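Why Does a Whiteboard Wipe Clean?
by Archana Tomar

If you have ever drawn a wobbly horse on a whiteboard and then wiped it away with your sleeve (and been told off about your sleeve), you might have wondered where the horse went. One minute it had four legs and a tail, the next it was a smudge on your elbow. You can't do that with a pencil drawing, and you certainly can't do it with a texta on the kitchen wall, as my little cousin found out one October. So what is different about a whiteboard? Let's have a good look, and take our time about it.

It starts with a very smooth skin

Run your finger over a piece of paper. It feels smooth enough, doesn't it? But if you could shrink yourself down to the size of a speck of dust, paper would look like a great tangled haystack, full of gaps and tunnels. When ink lands on paper it soaks down into all those little tunnels and dries there, and after that there is no getting it out again.

A whiteboard has hardly any tunnels. Its top layer is hard and glossy, a bit like the glaze on a dinner plate, and the ink has nowhere to soak in. It has to sit on top, like jam on a plate – and you know how easily jam comes off a plate compared with a jumper!

Then there's the clever ink

Whiteboard ink is made of a few things mixed together. There is the colour, which is a very fine powder. There is a liquid called a solvent, which carries the colour along and then floats off into the air (that's the smell you notice when you take the cap off). And there is something slippery and a little bit oily, called a release agent. When the solvent has gone, the slippery stuff stops the colour from getting a good grip on the board. What's left is a thin, dry, crumbly film, and a soft rub lifts it off.

A permanent marker leaves out the slippery part. It has a sort of glue in it instead, called a resin, and that holds on tight. The two kinds of pen can look very much alike, so always read the side of the pen before you start writing. Always!

How the eraser does its job

An eraser for a whiteboard is usually a block with felt or foam on the bottom. You hold it around the sides, press it flat and push. It helps to keep your other hand on the edge of the board, especially with a small one that isn't screwed to a wall, or the whole thing will go skating off across the table. It works the same way for any sort of writing, whether it's sums, a shopping list or a board with Chinese characters on it.
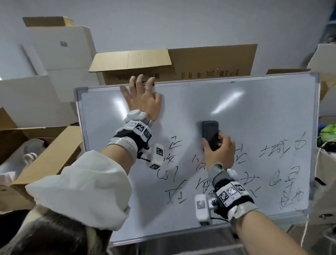 Why does old writing leave a grey ghost behind?
When ink stays on the board for days and days, the slippery part slowly dries out and the colour clings harder to the surface. Tiny scratches make it worse, as the powder settles down into them. A damp cloth will often shift a ghost, and a grown-up can help you with a bit of whiteboard cleaner for the stubborn ones.

A funny trick to try

Suppose somebody has used a permanent marker on your board by mistake. Don't scrub! Take a proper whiteboard marker and scribble right over the top of the line, nice and thick, then wipe it while it's still fresh. Very often both lines come away together. The solvent in the new ink softens the old ink, and the slippery stuff gets in and helps it let go. Try a little corner first and ask whoever looks after the board before you begin.

Looking after your board

Wipe it at the end of the day, even if your drawing is a beauty (take a photo first, or copy it onto paper). Put the caps back on the markers until they click, and store them lying down so the ink doesn't all sink to one end. If your eraser has gone black and starts smearing, tap it outside over the grass to knock out the dust, and if it's a felt one, ask whether it can have a gentle wash. Let it dry right through before you use it again.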